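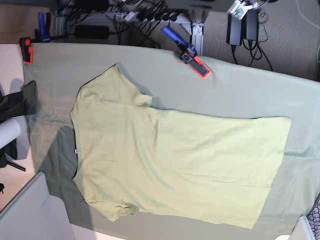
Yellow-green tee on the sage cloth, collar left, hem right.

Search the newsletter Go

The Flat Shirt Question

July 25, 2023

Regular readers will recall that last month's item on the sock bin drew more mail than anything the Stemby newsletter has printed since the parking dispute. Most of it was civil. Several of you wanted to know when we would get to T-shirts, and one of you wanted to know in capital letters. So it is T-shirts this month, and I would like it understood that I did not volunteer.

The shop on the Grerkville side of the canal took in 597 of them this spring. I have the number because it was written on the back of the door in marker and will be there until someone paints. A T-shirt is the easiest thing in the world to give away and the hardest to put on a shelf. Pants have creases that tell you where to go. A dress shirt has a collar and a row of buttons and a certain self-respect. A T-shirt has a hole at one end, a bigger hole at the other, and two short sleeves that point wherever they were pointing when you let go of them.

Everyone who has worked the folding table believes in a method. There is the in-thirds method, the in-half-then-in-half-again method, the roll, and the trick from the video where you pinch in two places and flip and the shirt is folded before you know what you did. I have watched that video more times than I have watched my own wedding. My hands don't do it. What I get looks like a napkin at a diner that has given up on napkins.
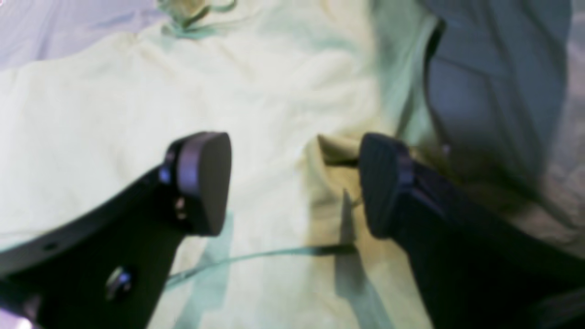 M. Demirtaş

Let me start with the cloth under the shirt, which is the part people skip. We used to fold straight on the bare tabletop. A cotton tee on a slick surface goes for a walk the second you turn to get the next one, and you end up holding it down with a forearm while you try to fold with what's left of you. The cloth fixed that. It's a light sage green, it hangs over the edge, and it's held along one side with bar clamps, the kind with the blue handles and the orange-red pads that you'd sooner expect to find gluing a chair together.

I was against the clamps. I said so at some length. It seemed to me that a table for folding shirts should not look as though it were being repaired. Then I folded an afternoon's worth of shirts on it and kept my opinions to myself on the way home. The cloth bunches a little right under the pads and stays put everywhere it matters. If you want to try this in your own kitchen, a heavy tablecloth and whatever clamps are in the garage will do. Leave the far end loose or you will spend your evening chasing one long wrinkle from corner to corner.

About the color. Yes, it's green, and yes, it's possible to put a pale yellow-green shirt on it and briefly lose track of where one stops and the other begins. I have heard from the faction that wants a white cloth. I have also washed a white cloth that lived on that table. The green stays. The shirt is a little brighter and warmer than what it's lying on, and a person who looks for the tag will find the neck, and a person who has found the neck can generally work out the rest.

Now, laying it down. This is where folds go wrong, long before anybody folds anything. You want the body spread out and the hem more or less straight, with the sleeves out to the sides like a kid making a snow angel. You don't need perfection. Soft creases across the belly of the shirt are fine and come out in the fold or come out on the customer. What you can't leave is the clump, the place where the back of the shirt has bunched up underneath the front and is waiting for you. Smooth from the collar toward the hem with the flat of the hand. If you smooth the other way you just push the whole problem up into the neck, where it sits in plain view on the shelf and makes the shirt look as if it has a cold.

For picking a shirt up off a heap, the received wisdom is to grab it anywhere and shake. I did it that way for years. You get a lot of air and a lot of lint and a shirt that is now inside out in one sleeve. Better to take hold of an actual landmark. The shoulder seams are good. The hem is fine if you can find a side seam on it. The middle of the chest is the worst place to pick up a T-shirt, and it's where every one of us goes first, the same way everybody tries to pick up a cat. 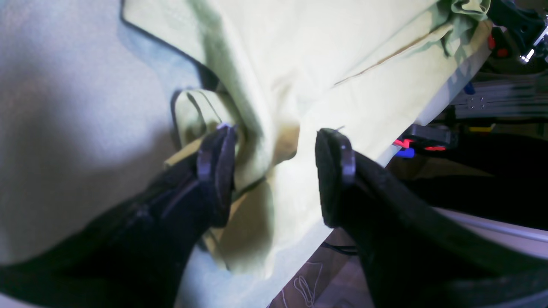
The side seam deserves a word of its own, if the shirt has one. Some tees are knit in a tube and have no side seam at all, and those are the ones that twist. You lay it down square, you turn around, and the front has crept an inch toward the back. I have no cure. I fold those first, while I still like people.

On the others, let the seams do the work. Pinch at the seam, lift, and let the rest hang for a moment before you bring it down. Gravity is the only helper at the folding table who has never once called in sick. A shirt that has hung from its shoulders for even a breath will land flatter than one you have fought into place. It's also the only part of the job that looks graceful, so do it when someone is watching.

Then the fold itself. I promised the editor I would commit to a method, and here it is, and letters may be sent to the usual address. Face down. One side in toward the middle, sleeve and all, then the sleeve back on itself so it doesn't stick out past the new edge. The other side the same. You should now have a long narrow shirt, like a shirt for a fish. Bring the hem up to just short of the collar. Then in half again. Turn it over and the neck is on top, looking pleased.

The old guide taped inside the supply cupboard calls for a finished fold of six inches and includes a drawing with a ruler. I have measured. Nobody's shirts have ever come out at six inches, including, I suspect, the shirts of whoever drew the ruler. A child's tee folded to that width is a pillow and an extra-large is a brick. Aim for the width of the shelf divided by however many stacks you were told to put on it, and be consistent down the pile. Shoppers forgive a wide stack. They do not forgive one that leans.

We did try a folding board. It was a Litier, three hinged panels and a great deal of flapping, and it came with a booklet that used the word "wardrobe" as a verb. It made good folds. It also made a noise like a screen door in a storm, twenty times a page of the intake sheet, and it lived on top of the table, which meant that the cloth and the clamps and the board were all competing for the same real estate. It's on the shelf behind the register with a price sticker on it if anyone would like to wardrobe at home.
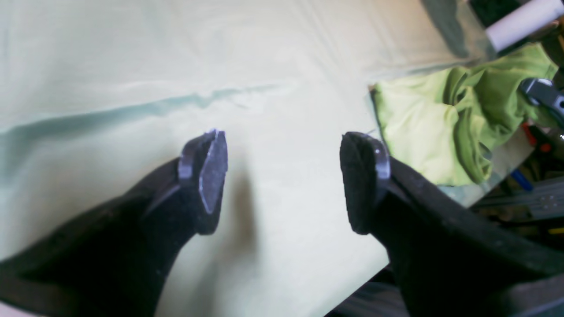
A few things came in from readers after the sock item that apply here too, so I'll put them down while I remember. Several of you iron T-shirts. I don't know what to say to you. Your shirts look wonderful. One household folds everything in front of the television and reports that the quality of the folding depends on the program, with cooking shows producing the neatest stacks and anything with a trial in it producing wads. Another correspondent keeps shirts on end in the drawer, like file folders, and says she can see every one she owns. I tried it for a week in my own dresser. I could see every one I owned, and it was mostly a lesson about the shirts.

There was also a question about whether small wrinkles matter at all, given that the shirt will be unfolded by the first person who wonders what size it is. This is a fair question and I have thought about it at the table more than is healthy. People pick up, hold out, squint, put back. They put back in a kind of loose bow, with one sleeve out. By closing time the top of every stack is a rumor of what it was in the morning. I refold them anyway. A shirt that's been handled five times is probably a shirt somebody's going to buy, and it might as well be lying flat when they come around again — and it does pass the time between donations.

If you're coming to fold, the table is set up through the back, past the coats. Please leave the clamps where they are. They look as if they ought to come off at the end of the day and they don't, and whoever has been putting them away neatly in the drawer should know that the rest of us have been taking them out again just as neatly. Bring your own coffee but set it on the windowsill.

Fitted sheets have been requested for the November issue. I have asked to be away that month.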